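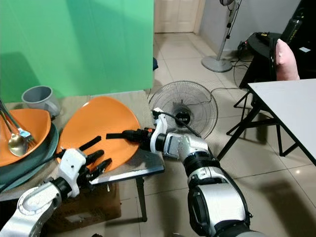
Station 5, plate sorting. The left hand is open near the lower rim of the large orange plate and the right gripper is against its upper edge. The teal plates are stacked to the left.

At work: the dish stations at Laizer

Posted 2018-01-25 by Naomi Kombo

Laizer rents out tableware for weddings, office lunches and school events from a building in Plutidton. Everything that goes out on a truck comes back and has to be emptied, sorted, washed, checked and shelved. Until last March all of that was done by hand. Now part of the sorting is done by two-armed robots, and the people who used to do it have moved to other parts of the line or work beside the machines.

I spent two days there for this page. The photo at the top is from one of the stations. The notes under it follow the same order as the work.

What is on the table

The mix at a station depends on what came back. In the photo there is a gray plastic bucket toward the back, and a spoon and a fork lying in an orange plate on top of the teal ones. Flatware is supposed to come off before a stack is moved. Annag Nisbet, who runs the floor, says this was the first rule she wrote down for the robots and also the first rule she used to give new hires.

Two hands on a large plate

The big plates are the slow part. A person picks one up with one hand and is already looking at the next. The robots are set to use both arms for anything over 11 inches, and they take their time about it. Nisbet does not mind the pace on large pieces. Those were the ones that gave people sore wrists by the end of a shift.

The green screen

Each station has a plain backdrop behind the tabletop. The one in the photo is bright green and hangs down to the level of the table. The color was picked by the floor staff from a few samples, mainly because none of Laizer's tableware comes in it. The software, a package called Prekavine, has less trouble finding the edge of a plate against a plain color. Two of the older stations still have gray sheets and will be changed over in the spring.

The floor

There are fans at the stations all year. The photo shows a low one with a round grille in the middle of the tile and the pole of a pedestal fan by the wall. Cables are a sore point. There are black ones on the floor next to the chair and another running from the low fan. The staff have asked for covered channels, and those are on the list for March.

The chair with the pink cushion

Every station has a seat for an attendant. The job did not exist before the robots came. The attendant watches, clears a piece when an arm stops, and writes down what happened. Nine people are trained for it and they trade off through the day. Some like it. One man who had sorted dishes for years told me he found the sitting harder than the lifting and asked to go back to the wash line, and he was moved the same week.

What changed in the hours

No jobs were cut when the stations went in, but the early shift got shorter and two part-time openings were not filled. People on the early shift kept their pay through the end of the year. After that their hours were worked out one at a time, and not everyone was happy with the result. Nisbet was open about this when I asked.

The busiest return day so far brought in 362 crates. The robots handled nearly a third of the sorting and people did the rest, including all of the glass. Glass will stay with people for now.

What comes next

Laizer plans to try a station at its second building, in Ancombe, where the ceilings are lower and the tables will have to be set differently. Attendants from Plutidton will do the training there. I will add photos from Ancombe to this page when the station is running.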